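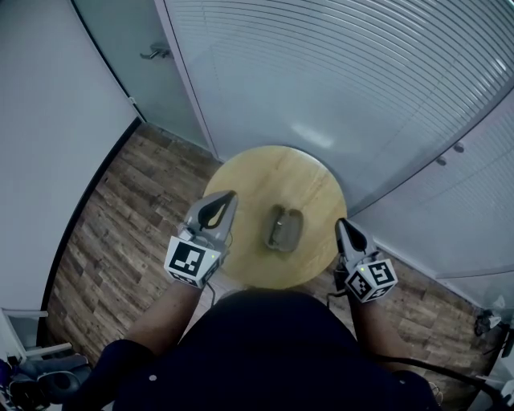 Chore robots still slow, says Toltmont

Toltmont put out its chore results this morning and the short version is – not yet. Small stuff only. Picking up a pouch, opening it, putting it back down. People with hand-held grippers showed each job first, 1000 runs in all, then the machine had a go.

It managed 4 of the 20 chores on the list without help. Folding towels, no. Shelf stocking, sort of, but slow.

"A kid would of finished and gone out to play," said Kathleen Cronin, who runs the testing.

Rival Skindico says its own shop-floor model will be in 2 stores by December. Ultan Lynch at Skindico wouldnt say which ones, or what it'll do there – restocking most likely. No price yet from either firm.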